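Search
Search this wiki
Go

Gidero (band)

14 shares | 9 comments

Gidero is a folk-rock duo from Atcombe, made up of singer and guitarist Delali Quartey and multi-instrumentalist Marius Preda. I've been looking after this entry for a while now, and I should say up front that I love this band, so if the tone gets a little gushy in places, feel free to fix it (the edit history is open to everybody).

Early years

Quartey grew up singing in her aunt's church choir and came to the guitar late, at 19. Preda had been playing fiddle for wedding bands since he was a kid, and he also plays mandolin, pump organ and a pretty decent upright bass. They met at an open mic in the back of a bakery in Atcombe, where both of them had signed up to play the same old murder ballad. They ended up doing it together, and a guy at the counter asked for it again. I wasn't there, sadly! I got the story from Quartey at a merch table, and Preda tells it with a different song, so take your pick.

The name comes from a street sign on Preda's old block. It was missing a letter or two and they liked it better that way.

Recordings

The first release was a 5-song tape called Rusu, recorded in Preda's kitchen with one microphone. You can hear a refrigerator hum all the way through the second track, "Salt Road," and when they cleaned the tape up for the reissue they left it in. They made 88 copies. Mine has a cracked case and I wouldn't trade it.

Skorkico, the full-length album, followed in September and runs nine tracks. It's a bigger sound, with drums on most of the songs and a horn player on the closer, and some early fans grumbled that the kitchen feeling was gone. I get that, but I think Quartey sings better here than anywhere else, especially on "Lamplighter," where she drops down to nearly a whisper for the last verse and Preda just holds one organ chord under her. The vinyl pressing was 548 copies and it sold out before I got paid that month, so I only have the download.

Style

People usually file them under folk-rock, which is fine. Preda's fiddle parts owe a lot to the dance tunes he learned as a boy, and he likes to come in half a beat before you expect him. Quartey writes nearly all the words. Her songs are mostly about work, buses, bad weather and family, and she'll often skip the chorus the last time through, so the song stops before you're ready. Live, they play things faster and talk a lot between numbers (bring patience, or a drink).

Unreleased material

A set of slower songs has been played at shows but isn't on any record yet. The titles I have written down are "Thread," "Two Rooms" and "Mother's Coat." If you know of others, please add them on the talk page with the show where you heard them.

Page last edited 2021-02-27

Share this page | Print | Email 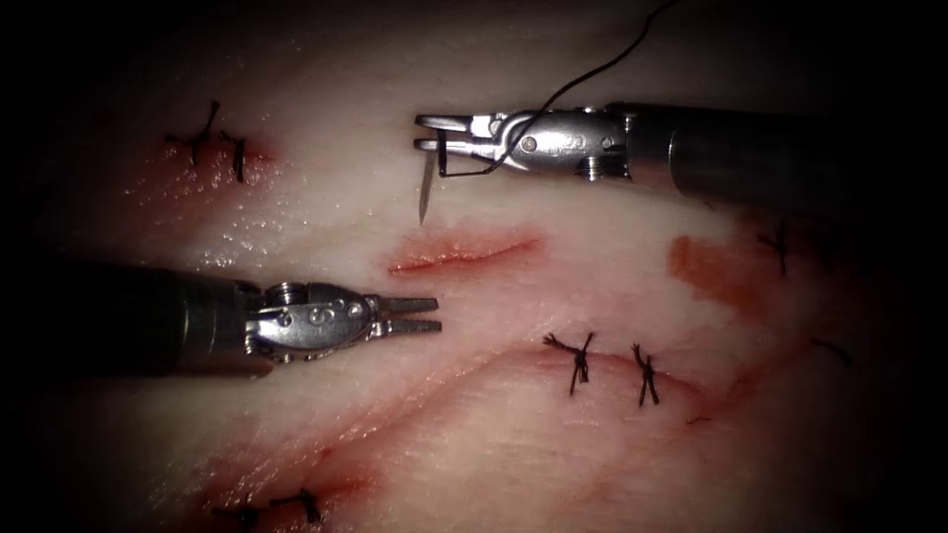 Curved needle and black suture thread over a practice tissue surface.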